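Hanging Small Laundry with Two Robot Arms

Project report, spring term
Author: Usha Lobo
Course: Robotics Project Laboratory, Gostivdale
Submitted Apr 12, 2025

1. Introduction

In our course every group must choose one task from daily life and try to make the two-arm station perform it. Our group has chosen to hang socks and other small pieces of cloth on a hanger with clips. At first we had proposed folding of towels, but another group had this topic already, and our supervisor suggested that hanging would be more interesting for two arms, as it is difficult for one hand alone.

The task looks very simple for a person. A person takes the sock, opens the clip with one hand, puts the edge of the sock between the jaws and releases. For the robot each of these steps has its own problems. The sock has no fixed shape. The clip is small and it swings. The hanger also swings, and when one arm touches it the other arm does not know where it is now.

The aim of the project was to record demonstrations by teleoperation, train a policy on them, and report in which steps the policy fails. We did not aim for a high success rate. The report describes the station, the recording of the data, the training and the results. I wrote the text and I was responsible for the data recording and the labels. The other members worked on the training code and on the mounting of the hanger, and they have read the text before submission.

2. The task

One episode consists of the following steps.

Step A. One arm picks up a piece from the table.
Step B. The arm lifts the piece to the height of the hanger.
Step C. One arm holds the hanger or the clip steady, if it is needed.
Step D. The edge of the piece is brought into the clip and the clip closes.
Step E. The gripper opens and moves away without pulling the piece down.

We call an episode successful only if the piece stays on the hanger for seven seconds after step E. In the beginning we did not have this rule, and we were counting many pieces which were falling down a moment later.

The operator is free to decide which arm does which step. We discussed this for a long time. A fixed rule would make the data more regular, but it made the work very slow for the person who controls the arms, and after one day of trying we gave it up.

3. The station

The station was already in the laboratory when we began. It has two arms mounted at one side of a wooden table, and a frame of wooden beams around it. The arms are controlled with the software package Canenent, which was written by students of an earlier year. The documentation of Canenent is short, and in March we lost almost one full week because the left and the right arm were exchanged in one configuration file. The colors on the arms helped us to find this mistake, so we kept the color names in our own notes: "blue arm" is left and "green arm" is right.

The most difficult part of the mounting was the hanger. It must hang free, as in a real home, but it should not turn around completely when it is touched. Our first version used a string, and the hanger was rotating so much that the operator had to wait before each attempt. In the second version we changed to a thin metal rod.

The pieces for the experiment were collected from the members of the group and washed before use. We selected mainly ankle socks. Long socks were removed from the set after the first tests, because they touched the table when they were hanging and the policy was confused about whether they were hanging or lying.
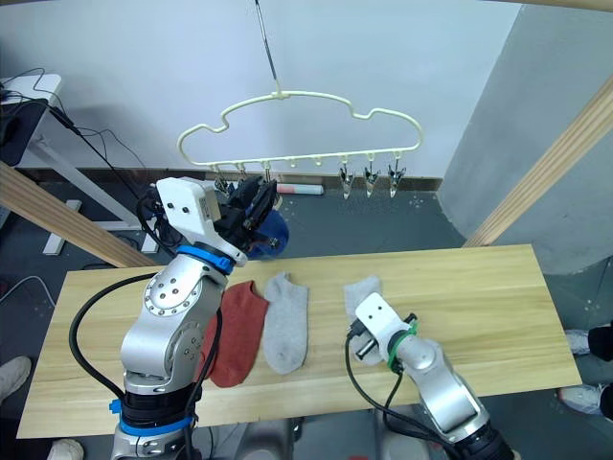 The choice of the start arrangement was the next question. If all pieces are thrown on the table in one pile, the picking becomes a separate research problem, and we had not enough time for it. Therefore we decided to lay the socks flat and with space between them, in the way the rust-red and the light grey one lie here between the two arms. The gripper can then come from above and press on the middle of a sock, as the green arm does, and it will usually take only one layer or two layers of the same sock. The disadvantage is that a sock which is grasped in the middle hangs down on both sides of the fingers, and it is not so easy to bring its edge into a clip. We come back to this point in section 6. Small pieces with a different shape, for example the dark blue cap-like one which the blue arm holds up near the clips, were also used in the set, and I labeled them separately from the socks.

4. Recording of the data

The recording was done by three operators in turns. Each operator had a practice time of one afternoon, and these practice episodes were not used. In total we recorded 442 episodes. After the inspection I removed 113 of them. The most common reasons for removal were:

- the piece fell on the floor and the operator stopped
- one arm reached its joint limit and had to be reset
- the recording was started too late, after the first grasp
- a person came too near to the table and the arms were paused

For each remaining episode I marked the start and the end of the steps A to E by hand. This was slow work. I used a small viewer called Daly, in which it is possible to go forward and back with the arrow keys and to write the label in a side column. I would recommend to the next groups to agree on the meaning of each step before the labeling starts. I had to label the first days two times, as I had first put the end of step B at the moment when the arm stops moving, and later at the moment when the piece reaches the height of the clips. The second definition is better, because a good operator almost never stops fully.

We noticed that operators become faster during the day but also less careful. In the late episodes the hanger is pushed more often. We have not removed these episodes, as they are successful by our rule, but they may have an influence on the behavior of the policy.

5. Training

The policy receives the camera pictures and the joint positions and gives the next short sequence of joint positions for both arms. We used the training code of the course with small changes. The training was started on the laboratory computer in the evening and was finished the next morning. We trained three versions: one with all the remaining episodes, one only with socks, and one only with the episodes of the most experienced operator.

I do not describe the network in detail, as it is the same one as in the course material. The only change that made a visible difference was a longer input history. With a very short history the arm was sometimes going up, down and up again near the hanger, as if it had forgotten that it was already holding the sock.

6. Results and observations

Picking from the table was learned well in all three versions. Lifting was also learned well. Almost all failures happened in steps C and D, and this was expected by us.

The version trained with one operator was the most stable. Its movements were slow and regular and it seldom pushed the hanger away. The version trained with all episodes was faster, but it sometimes changed the arm in the middle of step C, and then both grippers were waiting for each other. The sock-only version was between these two.

The grasp in the middle of the sock, mentioned in section 3, was the reason for many failures in step D. When we put the cuff of the sock toward the arms at the start, the grasp was nearer to the cuff and the result was better. This is not a real solution, because at home nobody arranges the socks in this way.

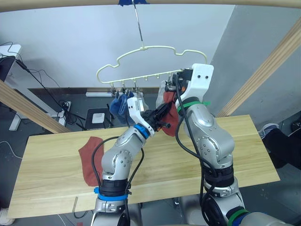 Step C was the one we had to think about most. In the first demonstrations the operators were trying to catch a swinging clip with one gripper, and they needed many attempts. Later we found that it is easier to take the hanger itself and keep it quiet. The green arm clamps it at the right end here, close to the hanging dark red sock, while the other gripper reaches toward the socks near the center. With this method the clips are swinging less and the position of the hanger is known from the position of the arm. There is also a cost: the arm that holds the end of the hanger is near the pieces which hang there, and it can touch them or pull on them when it opens. In the labels I have used the note "held at end" for such episodes - the next group can search for it.

Another observation is about the order of filling. If all the pieces are put on one side first, the hanger becomes inclined and the clips on the other side move up. The policy had seen this only few times in the data and it was reaching too low. We would suggest to record some demonstrations with weight on one side only.

7. Problems with the equipment

The cables of the arms must be checked before each session. When the left arm turns far to the outside, its cable can come against the edge of the table. We added a slower speed limit in this region.

The attachment of the rod was at first loose and we fixed it with tape. It was strong enough for socks. For heavier clothes a proper screw connection should be made. We asked the workshop of Sirkotard for a small metal holder, but it did not arrive before the end of the recording.

8. Further work

If the project is continued, I would begin with a smaller number of pieces and more starting positions. I would also add a step in which the sock is passed from one gripper to the other in the air, so that it can be held at the cuff before it goes to the clip. Two of our operators did this sometimes by their own decision, and these episodes look very clean in Daly.

The labels and the list of removed episodes are in the group folder, together with the configuration file with the correct left and right arm.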